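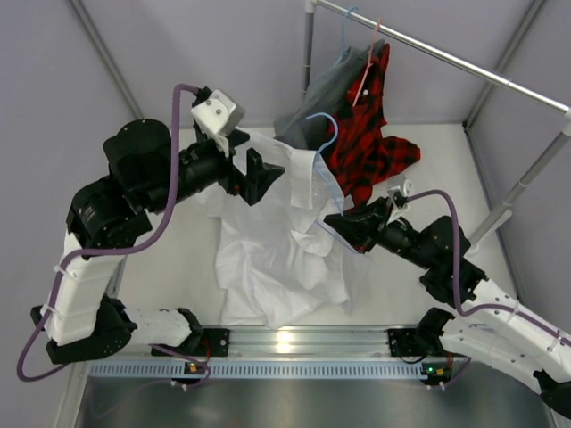 White shirt and light blue hanger, Uvine hall, September 3, 2022

Back from the Merkum open day, feet sore, typing this up before I forget it all. Merkum does garment care: washing, pressing, folding, hanging, for hotels and a few uniform places. Once a year they open the doors. Free, but you need a ticket. Mine was number 831, printed on a bit of laundry tag, nice touch.

Parking: bad. Go early. The Fodor lot was full when I got there so I walked in from the main road.

Started in the Uvine hall, where the shirts are. I spent most of my time at the white shirt. Thin fabric, you can nearly see the table through it low down on one side. And creased, properly creased. Stiff white strip up near the top, collar or placket, holding its shape while the body goes every which way. Dark clothes behind it. I iron a lot of shirts at home and thin ones like that are the worst, they slide around and then they grab.

The hanger was the plain plastic kind, light blue, hook up over the neck opening. Same shape I have in my closet. Got talking to a woman next to me about which way to hang a shirt. She goes in from the bottom hem. I go through the neck and stretch every collar I own, apparently. She also does up the top button first, always. Will try it.

Then the wash floor. Loud. Hot. They told us 2,612 pieces went through there the day before, mostly pillowcases. The drying line runs overhead so mind your hat. Smell of starch everywhere, took me right back to my grandmothers kitchen.

Pressing room next, only 6 people in at a time, so there was a line. Worth the wait. Sleeves first, then the yoke, then the body, which is the oposite of how I learned. Asked about steam versus a damp cloth. Answer: steam, and let it cool on the board before you touch it. I never let anything cool.

Little shop by the exit run by Estotico. Hangers, brushes, collar stays, spray bottles. Bought a clothes brush and a ten pack of hangers I didn't need. Coffee was fine, pastries gone before noon.

They were expecting roughly 1,000 visitors and it felt like all of them were in the shop when I was.

If you go next year: flat shoes, cash for the coffee, do the pressing room before lunch. I missed the mending corner completly, it closed at two.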